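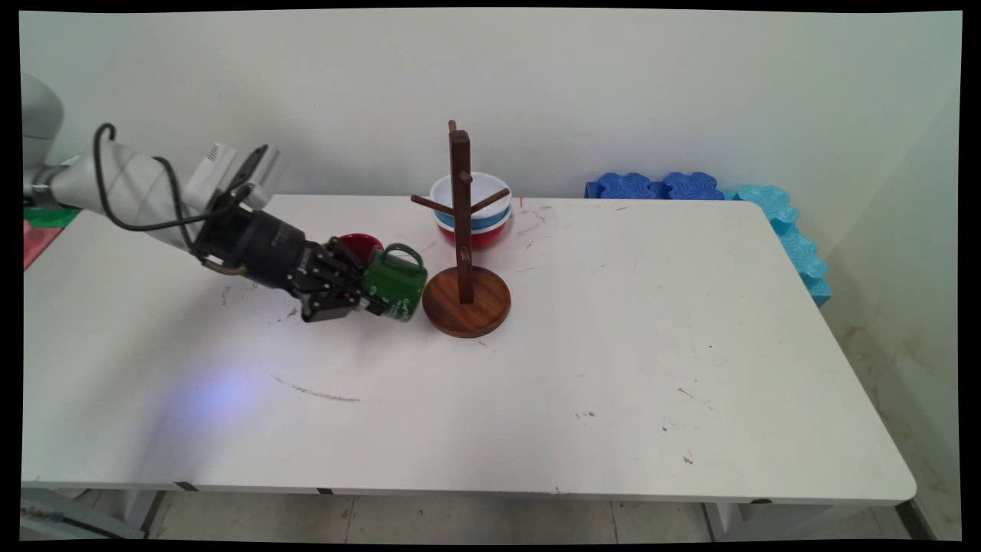 Figure 2. A green mug held in the gripper, with a red mug behind it and the wooden mug tree to the right.

4. What happened when we changed the subject lines

I should say up front that I went into this part of the study expecting to be bored. Subject lines have been poked at for years, and my coauthor Juwita Manurung had to talk me into giving them a whole section. She was right, and I've told her so (twice, in writing).

The newsletter we worked with belongs to Dalteo, a small online shop that sells kitchen and table goods. When we started, the list had 700 subscribers who had opened at least one message since the spring. That's a small list by the standards of the big email studies, and I'll come back to what that does to our numbers. But it had one thing I really wanted, which was a single writer. Every message had been written by Danang Setiawan, in the same friendly voice, so when we changed a subject line we weren't also changing the person behind it.

4.1 Setup

We wrote 4 styles of subject line. The plain style said what was in the message ("New bowls and a restock"). The question style asked something ("Are your bowls too small?"). The deadline style put a time limit up front ("Bowls go back to full price tonight"). The personal style sounded like a note from Danang ("I finally picked a favorite bowl"). Danang wrote all of them himself, and Yoga Subramaniam and I only stepped in when two styles started to sound alike, which happened more with the question and personal styles than I'd expected.

Subscribers were split at random into equal groups of 175, and each group got a different style for each mailing. We rotated the styles so that every group saw every one of them over the course of July. The body of the message was the same for everybody, down to the button text. Mailings went out in the morning, local time for the shop, and we didn't adjust for where the reader lived. Amirul Sopacua argued for adjusting and I still think he had a point — the tool we used made it painful, and we let it go.

4.2 What we counted

Open rates are a mess these days. Some mail apps load everything in advance, so a message can look opened when it's still sitting there unread. We logged opens anyway, mostly out of habit, but I wouldn't lean on them and we don't report them as a main result. What we cared about was clicks through to the shop and replies to Danang's address. Unsubscribes were logged too.

Replies turned out to be the fun part. Over the whole test we collected 135 of them, not counting auto-replies and two messages that were clearly meant for a different shop. Kartini Santoso read every one and sorted them into product questions, order problems, and what she labeled "just chatting." I sorted the same pile without seeing her labels. We disagreed mainly on messages that began with an order problem and wandered off into a story about somebody's sister's wedding, and we settled those by going with whatever the first sentence was about.

4.3 Results

The deadline style got the most clicks, as you'd guess. It also got the most unsubscribes, and those bunched up after its second appearance in a given group. The first deadline message seemed to be forgiven. I'd love to say something firm about fatigue here, but with groups this small a handful of annoyed people moves the line a lot, so please read it as a hint.

The personal style came second on clicks and first on replies, with most of the "just chatting" messages landing there. A few readers told Danang which bowl they would have picked. The plain style did fine, and it drew the largest share of product questions, maybe because people knew what they were opening. The question style came last on clicks and on replies. Juwita suspects that readers have seen so many question subject lines that they skim past them now, and we have no way to check that with this data.

4.4 A wrinkle with the discount

One mailing carried a free shipping code and the others didn't. We had asked for no offers during the test, but the code was promised to customers before we came on board, and Dalteo honored it. We ran the comparison with that mailing and again without it. The order of the styles stayed the same both times, though the gap between deadline and personal got noticeably smaller once the code was out.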